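Inicio | Productos | Manuales | Recambios | Contacto

Usamos cookies para mejorar su visita. Si sigue navegando, acepta su uso. Aceptar | Configurar

Cajonera Vadau de tres cajones – Manual de uso

7. Limpieza y revisión de los cajones

Repita esta operación al menos 2 veces al año y siempre que un cajón roce o no cierre a tope.

Antes de empezar, prepare una esponja suave, un cuenco pequeño para tornillos sueltos y un paño seco. Puede dejarlo todo sobre la tapa.

1. Coloque la cajonera en un suelo nivelado y deje 80 cm libres por delante.
2. Vacíe los tres cajones.
3. Abra primero el cajón inferior, hasta el final de su recorrido.
4. Abra un poco el cajón central y después el superior, tirando siempre del centro del tirador.

PRECAUCIÓN: no abra del todo los cajones superiores si están cargados. El mueble puede volcar.

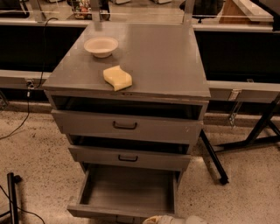

Fig. 7. Cajonera con el cajón inferior extendido y los otros dos entreabiertos.

5. Pase la esponja humedecida por el fondo y los laterales del cajón inferior. Insista en las esquinas y detrás del borde delantero.
6. Seque con el paño, cierre el cajón y repita con el central y el superior.
7. Limpie el hueco abierto situado bajo la tapa.
8. Compruebe que los tiradores no tienen holgura. Apriete a mano – nunca con atornillador eléctrico.

Nota: las marcas leves en la pintura de los frentes no afectan al funcionamiento. Para retocarlas, use el esmalte gris Brivus en capa fina y deje secar casi 100 minutos antes de cerrar.

Nota: no emplee estropajos metálicos ni disolventes.

Si un cajón sigue rozando después de la limpieza, consulte el apartado de guías o escriba a Trasport, recambios, a la atención de Mervyn Bickerstaff. Indique el modelo y la posición del cajón.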